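**Clear Tops, Happy People: the gray cabinet gets its turn**

If you've been reading these updates since March, you know how much I love a flat surface with nothing on it. Well, the gray cabinet is up next, and I am so excited about this one!

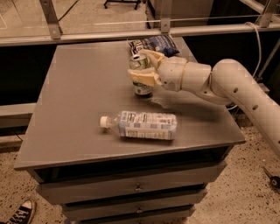
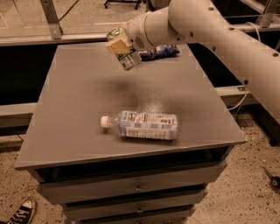
*The cabinet top, with a water bottle on its side and a crumpled blue snack wrapper toward the back.*

It's such a good piece of furniture. The top is wide and flat with a matte finish, and the drawers have those small round metal knobs I've had a soft spot for ever since we did the Ulevby rooms. But a flat top at a handy height is a magnet. You put down your water, then your chips, then the soda you meant to finish, and by the end of the afternoon there's no room for the thing you came in to do.

So we're trying the two-pass clear, which we picked up from the crew at Taredcombe (thank you, Taredcombe!). It goes like this:

1. **First pass, trash only.** Wrappers and bags go straight in the bin. Don't stop to sort anything else.
2. **Second pass, bottles and cans.** Check for leftovers, pour them down the sink, and put the empties in the recycling. Screw the caps back on the plastic ones.

Then one wipe with a damp cloth, front lip included. Crumbs love to hide under that overhang, so give the gap above the top drawer a quick once-over as well. I use an old toothbrush there and it works like a charm.

Speaking of recycling, we are doing so well! The Okoro building turned in 395 cans and bottles last quarter and 641 this quarter. Rhodri Humphreys has been keeping the tally on the wall by the stairs, and he wants us at 4000 before the year is out. That's a big jump, I know, but with everybody's empties going in the same place I really think we can get close. If you have a bag of them sitting in your car, bring it in!

A few odds and ends. Water bottles that are still full should stand up in the door of the fridge, with your name on the label in marker. Open snack bags get a clip (there's a whole jar of clips next to the kettle) or they get eaten by me. The new bins from Karkard are in, and the lids are so much quieter than the old ones. Blue lid is for empties, black is for trash.

Drawers are next. I'd love to hear what you think should live in them, since I keep going back and forth between stationery and dish towels. Leave a note on the board or catch me in the hallway, and if you own any drawer dividers you aren't using, I will gladly take them off your hands.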